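From the Gemwood Newsletter
June 6, 2026

CAN THEY DO THE CHORES YET?
by Rekha Bhardwaj

Several of you wrote back after the spring issue wanting to know when the robots are coming to do the washing up, and my sister asks me the same thing every time she calls, usually with the faucet running in the background so I can hear how much she is suffering. So I promised a proper answer, or as proper as I can manage, and I have spent a good part of the last few weeks asking people who know more than I do.

The short version is that the machines are a good deal better than they were when I first wrote about them here, and still a long way from being left alone in a kitchen with your grandmother's plates. The long version is more fun, so settle in!

I started with Narendra Bisht, because he has spent most of his working life on factory lines and he is patient with me. Narendra points out that shop floors have had arms doing useful work for decades, and nobody there thinks twice about it. Spot welding, stacking cartons, moving a part from one fixture to the next. All of that goes well when the part arrives in the same place, facing the same way, every time. He once watched an arm at Rawat, the packaging firm where he used to run the night shift, close its fingers very neatly on the air beside a carton that a conveyor had nudged over by the width of a thumb, and then carry that air across and set it down. It did this until somebody hit the button.

A house is nothing but nudged cartons, if you think about it. My laundry does not arrive facing any particular way. The lid of the rice pot is sometimes on the rice pot, sometimes on the windowsill, and once (I am not proud of this) in the garden.

What has changed lately is the way the machines are taught. In the old style an engineer wrote out every move. In the newer style a person guides the arms through the job again and again, and the computer looks for what those tries have in common, so that it can have a go by itself when the things on the table have shifted a little. Kamlesh Lodhi, who many of you will remember from our October potluck, does this sort of teaching for a small outfit called Cesta. He told me that a towel he can fold in his sleep took him 100 guided tries before the arms would fold it in a way he'd put in a closet, and that was one towel, in one color, on one table. When they swapped it for a thicker one the results went soggy again, though he says it needed fewer new tries the second time, and he was very cheerful about that.

The jobs that sound dull are the ones he finds hardest. Picking up a tray, holding a tube steady, setting a thing down without knocking the thing beside it. We do these with our minds on something else entirely. An arm has to work out where the edge is, how hard to squeeze, and what its other arm is up to in the meantime, and any long or bendy object makes the whole business worse, because one end moves when you touch the other.

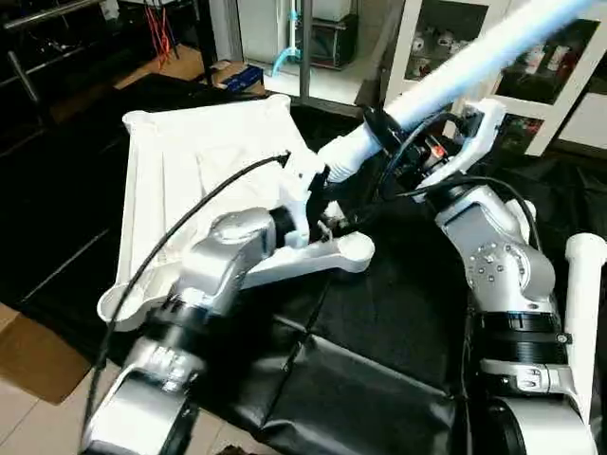
So would it make sense to buy a household robot this year?

For most of us it would be wiser to wait, unless you enjoy tinkering and have money you won't miss. The single-job machines, meaning the vacuums and the mowers, are worth having now if your floors and lawn are fairly open, but the ones that promise to tidy up and put away still need a person close by.

I put that same question to Bhupendra Sachdeva, and he thinks I am being too gloomy. Bhupendra runs the repair counter at Drernness, the appliance shop by the bus station, and he has had people in asking about home robots all year. His view is that we expect too much in one go. He would be perfectly happy with an arm that did one thing, say emptying the bottom rack of the dishwasher, even if it took three times as long as he does, so long as it did it while he was at work. Slow is fine by him, since his dishwasher takes 2 hours anyway and he has never once stood over it tapping his foot.

I think he has a point there, and I've been turning it over ever since. We put up with slowness from a slow cooker. What I couldn't put up with, I told him, is having to check. If I must go around afterward to see whether the glasses are chipped and the forks are in with the forks, I might as well have done it myself with the radio on. He allowed that this was fair, and then sold me a door seal.

On the shop-floor side there is more to be hopeful about. Vikas Yadav makes cabinet fittings in a workshop with a staff of five, and he has been trying out an arm for loading parts into bins at the end of the day. He keeps the lighting the same, he marked the table with tape so the bins always go back to their spots, and he has someone in the room whenever it is moving. With all that in place it gets through most of what he gives it. The parts it can't handle are the shiny ones and the ones that tangle (springs, he says, are the devil) and those still get sorted by hand. He figures it saves him about 3 hours in a good week. In a bad week he spends those hours looking for the reason it stopped, and he swears he learns something each time, although his wife tells it differently.

If you are curious to see this kind of work up close, ask around at your nearest technical college, because many of them have an open day and the students love to talk. Wear comfortable shoes and bring some patience. You will probably watch an arm miss the same cup over and over, and then get it, and you will be surprised at how loudly you cheer. I certainly was!

As for my sister, I have told her to keep her dish gloves. She was not pleased, and she would like it known that she considers this newsletter personally responsible.

Next time I'll be back on safer ground with your letters about pressure cookers, of which there are a great many, and Bhupendra has agreed to look over the answers before they go out. If you have tried any sort of robot at home, even one that only ever got stuck under the sofa, do write and tell me how it went. Please say what job you gave it and whether you still use it, and let me know if I may print your name.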